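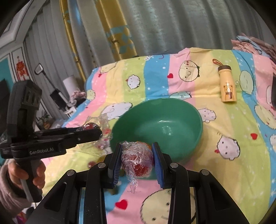
A wrapped red ball and a green bowl.

She asked me not to use her name, and not to say which end of Lalport the shop is at, so I won't. She runs it alone. Hard candy, mostly, plus some fudge in winter which she says she hates making. We talked in the back for as long as one batch took to cool, then she had to go.

First question was the obvious one, why candy. "My aunt had a copper pan and no kids," she said. "I got the pan." Before that she did payroll for a trucking outfit over in Serdale, eleven years. Quit in February, opened in the same month, which she does not recommend. "February is a dead month after the fourteenth. I sat there. I read two whole mysteries behind the counter."

The first big order came from Pascual, the garden center out on the county road. They wanted 500 pieces, individually wrapped, for a spring open house. She'd never made more than a couple trays in a day. "I said yes on the phone and then I went and laid down on the floor."

Did it work out? Sort of. She made 376 she was happy with and the rest were cloudy. She told them so. They took the cloudy ones too, at half price, and have ordered every spring since.

We got onto sugar. She has opinions. Humidity is the enemy, more than heat — a rainy week and everything gets a skin on it, tacky, and the wrappers stick. She keeps a dehumidifer going day and night and empties it before breakfast. "People think it's the recipe. The recipe is on the back of the corn syrup. It's the air."

Wrapping is still by hand. She looked at a machine once, a used Drukel, asking price 2698 dollars. Drove out, watched it run, drove home. "It was loud and it wanted every piece the same size. Mine aren't the same size." She twists the ends herself in the evening with the radio on. Baseball if there's baseball. Sore thumbs, she showed me the tape.

Flavors: cherry sells, always has. Lemon second. She's tried to push anise for three years and gets nowhere with it except one man who buys it by the pound. Root beer was a surprise. Lavender was "soap, I made soap, I ate one and threw out the tray."

I asked about money because I always do. She didn't mind. The shop covers itself and a little over, not what payroll paid. In a good December she'll sell 2000 bags, and that one month carries most of the summer. Summer is bad — people want ice cream. She won't do ice cream. "Freezer breaks, you lose the lot. Sugar just sits there."

Would she hire someone? Long pause. She had a high school kid help at the holidays, good worker, ate a lot of stock. Maybe again this year. What she really wants is a second marble slab and she knows of one, in a restuarant that's closing, and she wouldn't tell me which.

Timer went. She pressed a thumb on the edge of the batch, said it was ready, and started cutting. I let myself out the side door.

Posted June 11, 2022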